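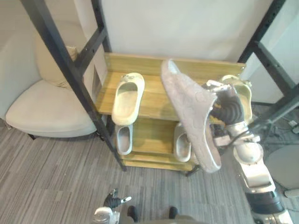
I only came for the coffee, and now I can get out of my chair without pushing on the arms, one member of the Bañez Street morning group told us, and we thought that was as good a way as any to begin our second report to the Gisanari Fund on the Steady at Home program in Rorken. She also asked whether the classes could please start later in winter, and they will, from the new year.

2019-12-21

**Where we are**

When we last wrote to you, in September, we had signed up a good many people and seen rather few of them in their own homes. We are happy to say the home visits have caught up. The program now has 277 older residents on its books, and 117 of them have had a full visit, meaning a walk through every room, a talk about medicines and eyesight, and a written list left on the kitchen table in large print. We had hoped to be a bit further along than that, but visits run long (people want to talk, and we want to let them), and we would sooner be a little behind than hurry anyone out of a conversation about a fall they haven't even told their daughter about.

What goes on the lists hasn't changed much. Loose rugs come up again and again, and so do dim bulbs on the stairs, and phone cords, and the habit of getting to the bathroom at night without turning on a light. Footwear is the one that causes the most friendly argument. People are fond of what they wear indoors! We ask them to look for a closed heel and a sole that grips, and to keep the pair they use most at a height where they don't have to bend down to the floor for it.

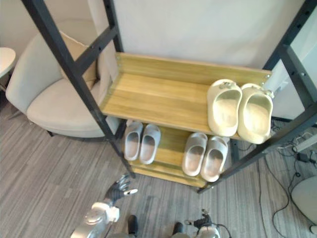

*Photo 2. Cream slides, side by side on the upper shelf.*

**Classes**

The balance classes at Bañez Street have gone very well. We held 16 sessions over the fall and only had to call one off, on the morning the boiler failed. The hand exercises were added at the request of the members, several of whom have arthritis and find a banister hard to hold on to. These take up the last part of each class and are done sitting down, with a rolled towel, and they have become the noisiest part of the morning. 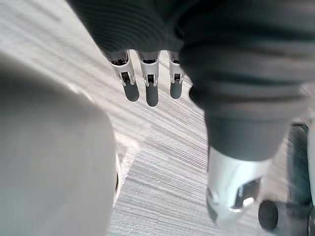 *Photo 3. Fingertips and ribbed fabric, close up.*

The Cutico clinic has started sending people to us directly after a fall, which is a real step forward from the old paper form. There were 17 of these referrals this period. A few of them were not ready for a class, and for those we have arranged a second home visit and a phone call every other week.

**What has been harder**

Floors, mostly. Many of the older apartments in Rorken have a raised metal strip in each doorway where one kind of flooring meets another, and tenants can't take these up without the landlord's say-so. We have written to the two largest landlords. One has agreed to replace the worst of the strips in the spring, and the other has yet to answer, so we will write again in January and
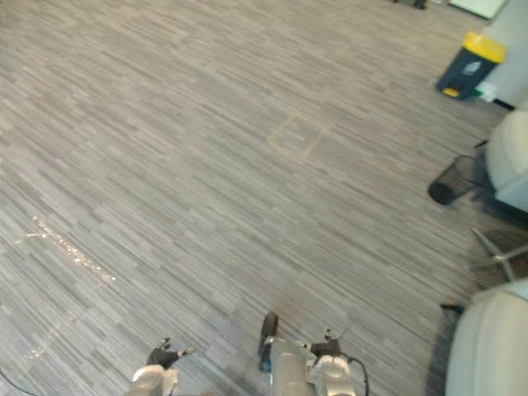
if need be ask the clinic to add a letter of its own, as that has helped before with grab bars.

**Money and next steps**

Spending is in line with the budget, apart from travel, where we are slightly over, and printing, where we are under by nearly the same amount. With your agreement we would like to move the one to cover the other. We also plan to open a second class on the north side of town, if we can find a room with no steps at the entrance. We have looked at two so far, and we are waiting to hear about the rent on the better one.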